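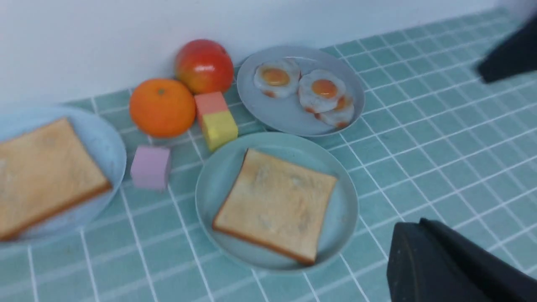 Wrist view, toast and eggs task.

1/ Been reading the Varnix write-up on their breakfast policy. Headline: trained on 1420 demos, it "generalises to cluttered kitchens". I have questions.

2/ Look at the clutter. An apple, a tangerine, little coloured cubes. None of it is on the plates. You could ignore the lot and still find the toast.

3/ Then the plates. All round, all pale blue, on teal tiles. Toast and eggs stand out nicely against that. Where's the white plate on the white worktop?

4/ The number that bothers me is 19. That's how many test layouts they ran, and 4 of those were also used to pick the checkpoint. It's in the appendix, second table. Take them out before you quote me a success rate.

5/ Heike Vogler asked about the eggs, which overlap on the plate. Good question. The paper scores "egg moved" as a pass, whether one comes up or two. I'd call that a different task.

6/ What I do like: wrist camera only, no overhead view. That's a hard setting and they stuck to it. Bernd Nolte's group tried the same in March and went back to two cameras.

7/ So: release the failed runs, score the eggs one at a time, change the crockery. I'll happily read version two.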